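The planner who maintains the winter schedule at Navitier, a regional ferry operator, spends most of June working on January. "Fuel and crew hours are set by then," she said. "What remains open is the turnaround."
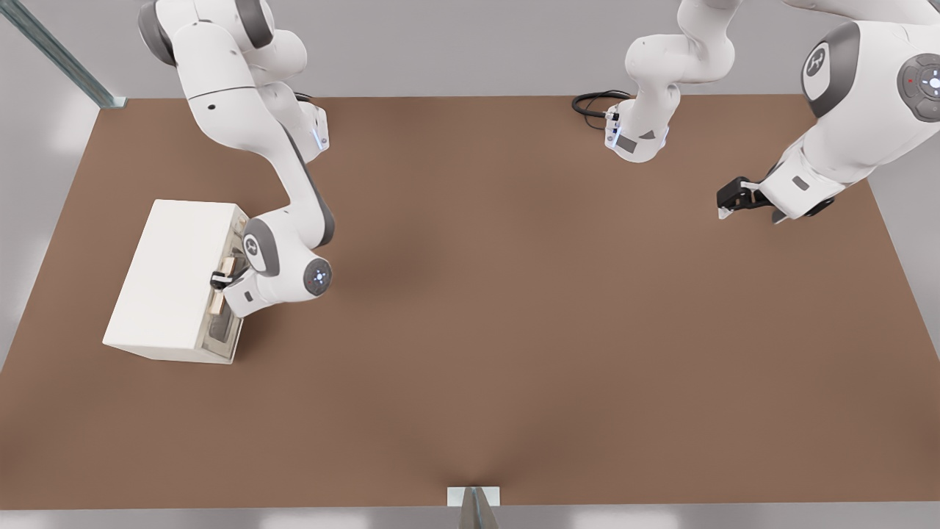 Rendering: Fodis

The turnaround is the interval between ramp down and ramp up. On the Pirzada crossing it was fixed at 32 minutes when the route opened. Summer sailings rarely need it all. Winter sailings, with more freight and a slower ramp, often exceed it.

"We were publishing one number for two different operations," she said.

Her revision splits the year into two tables. The winter table adds seven minutes at Pirzada and removes the last evening departure, which ran late on some 60 sailings last season.

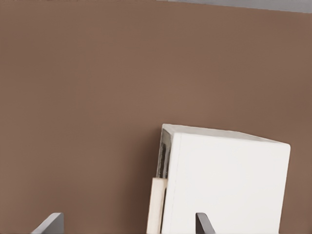 The lost departure drew complaints, mainly from shift workers. She does not dispute them. "It is a real cut. A boat that leaves at 9:40 when the table says 9:15 has already missed the bus on the other side — the passenger still gets home late."

The bus connection is the weaker part of the plan. Timings are exchanged with the bus company through Navix, a shared timetable file that each side edits by hand.
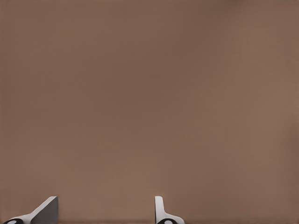
Transport & Timetables

Asked whether the winter table would be permanent, she said it would be reviewed after two seasons. The ramp motor at Pirzada is due for replacement before then, and the new unit's cycle time has not been measured under load.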